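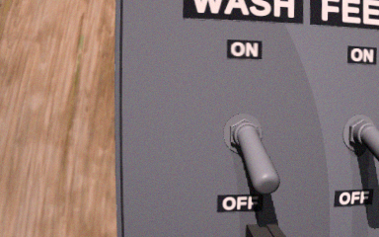 WASH switch down at OFF in the simulator, gripper tip just below it.

Teaching the arm your morning switch round

If you work the line at Plulodden, you already know the switch round by heart: walk over, flip WASH, wait, flip the next one, walk back. Soon the arm will do the flipping, and you get to teach it (this is the fun part!). We practice in the simulator first, so go ahead and make every mistake you like.

Before you start

Open Velo and load the console model. Set every lever to OFF. Have your paper startup sheet next to you, with your own pencil notes on it. Those notes are gold.

Step 1. Write down your real order

Use the order you really follow, even where the sheet says something else. Wiesława Kozłowski on the early shift always waits two minutes after WASH, and that pause was never printed anywhere. It's in the program now.

Step 2. Teach the approach

Bring the gripper in beside the lever and stop short of touching it. Save that point. Then go in slowly, at speed 2, and keep an eye on the neighboring levers the whole way, as
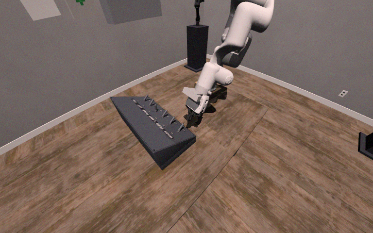
they stand close together and a wide swing can catch the wrong one. If you bump something, back out the way you came in, reset, and try again. My first approach took seven tries and I still grin about it.

Step 3. Teach the push

Push toward ON until the lever clicks over in the model, then pull straight back. Name the move after the label on the panel, so that anyone reading the list knows what it does.

Step 4. Run it and argue about it

Play the full round with someone from the other shift watching. They will spot things!

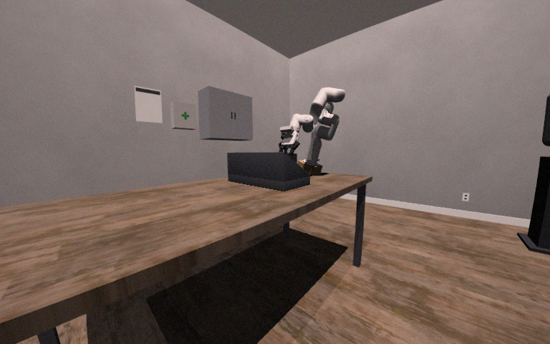
By Oluwaseun Nwachukwu, line training
June 3, 2022

What changes for you

The round itself moves to the arm, but the decision to start stays with the shift lead, who still checks the line on foot and presses Go in Velo. You can stop a run at any point, and please do if something looks off. After a stop, finish the round by hand from your sheet.

Everyone on startup duty gets two practice sessions. Bring your pencil notes to the first one and we'll type them in together.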